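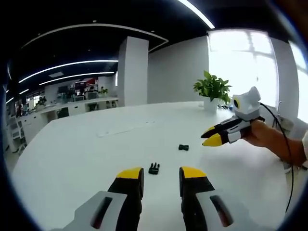 Equipment budget, second half: hand-held grippers

The request now in front of the automation group is for more hand-held gripper sets and a smaller number of arm hours. Adex wants clip assembly data before it commits to a robot cell at Skultosus, and the cheapest way to get that data is to have people do the job with grippers in hand. The current task uses a two-part black plastic buckle, with the pronged half and what looks like its mating half both laid on a white table. Parts that small set the purchasing spec. Fingertip width, tip wear and grip force matter more at this size than reach or payload, and the quote should be read in that order.

Planned spend is split into three lines. The first is gripper sets, bought in pairs, at 1453 dollars a pair with cable and one spare set of fingers. The second is replacement tips at 161 dollars a pack. Tips are treated as a consumable and should not be charged to the capital line. The third is storage and transfer of recordings, which Kermani bills by the month and which was left out of last year's plan completely. It went over budget in November and was covered from the training account. That will not be possible again.

Table space also needs a line. A pair of operators working across from each other or side by side takes up a full table for the whole session, and the table can't be shared with packing or inspection work during that time. Sites that book desks by the hour should book the table in half-day blocks.
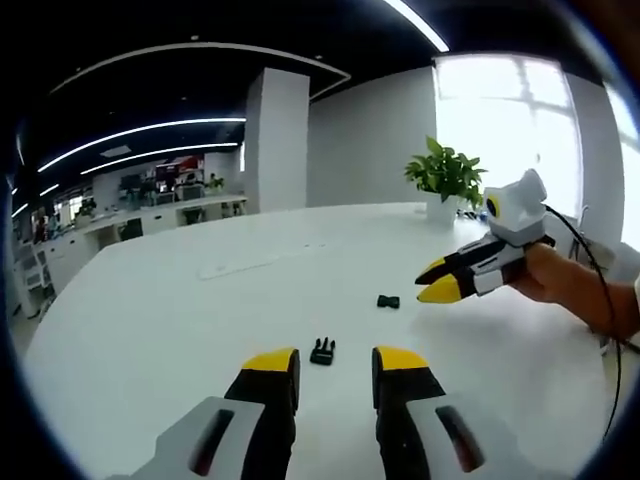
Holladel wrote in to say that the cable is the part most likely to hold up a purchase. Its own order arrived with cables of the wrong length, and the replacement took longer to approve than the grippers had, as it fell under a different cost code. Holladel's advice was to put cables, mounts and tips on the same purchase order as the grippers and to ask for a spare of each.

We agree with most of that. The exception is mounts, where the supplier changes the pattern often enough that spares may not fit the next batch. Order mounts only for units in hand.

On the arm side, the plan holds at 269 hours for the half year. This is lower than the figure in the first draft - the difference moves to hand-held collection. Sites that have already reserved arm time keep it. New requests should state the part, the number of steps, and whether two hands are needed at once, as two-handed tasks are charged double. A request without the part named will be returned.

Lead time on gripper sets is up to 3 weeks from order. Comments on the draft budget close 22 July 2026.

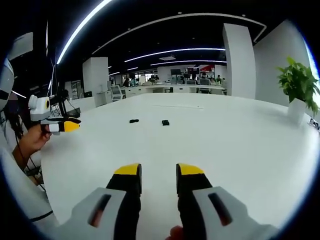 Two small black pieces on the table, with a second gripper at left.

4 comments | 11 shares

You are receiving this newsletter because you signed up for equipment planning updates. Unsubscribe or change your preferences at any time.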